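Das weiße Brett

Von Xiaoqing Xiong

In Lindach habe ich 2 Jahre an einem Arbeitstisch gesessen, der immer voll war. Schrauben, Zettel, eine Tasse, alles lag übereinander. Ich dachte damals, ein voller Tisch zeigt Fleiß. Heute bin ich anderer Meinung.

Eine Arbeitsfläche soll hell sein und fast leer. Auf einem weißen Brett findet man auch ein kleines Teil sofort wieder – auf dunklem Holz sucht man es lange. 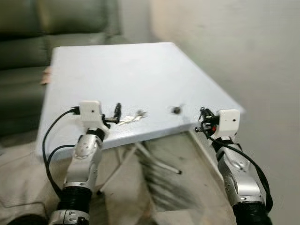
Weißes Brett, schräg gestellt, mit drei kleinen Teilen.

Man sagt mir oft, Weiß werde schnell schmutzig. Das stimmt, und mich stört es nicht. Flecken kann man abwischen. Wer ein neues Brett kauft, soll lieber eines ohne Muster nehmen und die Schubladen für den Rest benutzen.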